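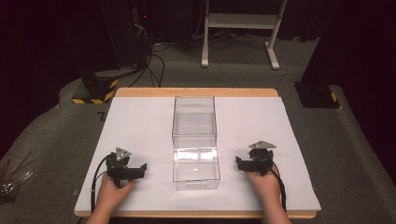

Seed starting, storage and small spaces
Thread: Do you sort your seeds by sowing date or by type?

marrowfat_meg
Hello all, and happy spring to everyone who finally has one. I've been gardening on the same little back lot for a good many years now and I still haven't settled on a way to keep my seed packets that I don't end up cursing by the time the beans go in. My mother kept hers in a cookie tin in no order whatsoever and grew the best tomatoes on the street, so I know it can be done without a system, but I'm not my mother and I lose things.

What I've done up to now is sort by type. Roots together, greens together, flowers in the back. It looks lovely in January when I'm sitting down with a cup of tea and going through everything. Then April comes and I forget the second sowing of carrots completely, because I only ever open the box when I'm already looking for something else. So I'm thinking of switching to sorting by month. Does anybody do it that way, and do you like it?

Gearóid Carroll
By month, every time! I changed over 10 years ago and would never go back. I have a divider for each month from February on, and when I've sown a packet that needs sowing again I move it forward to whichever month comes next. Lettuce spends its whole life traveling through that box. When a section is empty I know I'm done and can go sit on the step with a clear conscience (my wife will tell you I do that anyway).

The only thing I'd say is to write the year on every packet with a good dark pen. Some of the companies print it so small, and on the fold too, that you tear it right off when you open the thing.

pottingshed_lou
I'm going to be the grump and disagree with Gearóid, with love. By month works fine if your springs behave themselves. Mine don't. We had frost on the peas two weeks after I'd put the beans out one year, and a box that tells me it's April is no help at all when the ground says it's February. I sort by type and keep a notebook, and the notebook is where the dates live. It goes back years and I can look up what the weather was doing when things came up well.

Also, Meg, I think forgetting the carrots is a calendar problem more than a box problem. Hang a calendar by the back door and write CARROTS on it.

marrowfat_meg
Lou, I do have a calendar by the back door. It has the dentist on it and I forgot that too.

Gearóid Carroll
Lou, fair enough about the frost, but you can leave a packet sitting in its section as long as you please. Nothing says you have to sow on the first of the month. I think of mine as early spring, mid spring and so on, and the month names are only there because I had the dividers already.

Jarlath Cronin
Lovely thread, this. I've gone a different road altogether and I'm a bit shy about it among such organized people. I keep only two boxes. One is "to sow" and the other is "sown," and that's the whole of it. Every winter I tip everything back into the first one. I grow on a balcony, mind you, so I've 13 packets this year and no more, and I can see the lot of them at a glance. If I had a proper garden I expect I'd need something cleverer.

What I'd love to hear about is how you all keep the damp out. I lost a whole packet of basil last year to mold and I was very sorry about it, as it came from a swap and I can't find the variety again.

pottingshed_lou
Jarlath, that's a fine system and don't you apologize for it.

For damp, I put a spoonful of dry rice in a twist of cloth and tuck it in a jar with the packets, lid on tight. Dry the rice in a low oven first and let it cool all the way. Then keep the jar somewhere cool. The cupboard over the stove is the worst place in the house and it's where everybody puts them.

squashbuckler
I'd skip the rice and use those little gel packets that come with shoes, they hold more water and you can dry them out again. Rice did nothing for me in a damp basement. I had close to a whole drawer of onion seed go bad, though to be fair onion seed barely keeps past a year whatever you do.

pottingshed_lou
A damp basement would beat anything, I should think! But I'll try the shoe ones beside the rice this winter and see.

marrowfat_meg
Well, I've read all of this twice and I've made up my mind to try Gearóid's way for the vegetables and leave the flowers as they are. I sat down with the dividers last night and already found a packet of beets I bought twice. I've also started a notebook, Lou, so you needn't feel left out. The first entry is dated 18/05/2021 and says "carrots, second sowing, DONE."

Jarlath, I've some basil from a swap as well, a small-leaved one. Send me a message and I'll put a few in an envelope for you.

Jarlath Cronin
That's very kind of you, Meg. Message sent, and I'm off to look through my shoe boxes for those gel packets.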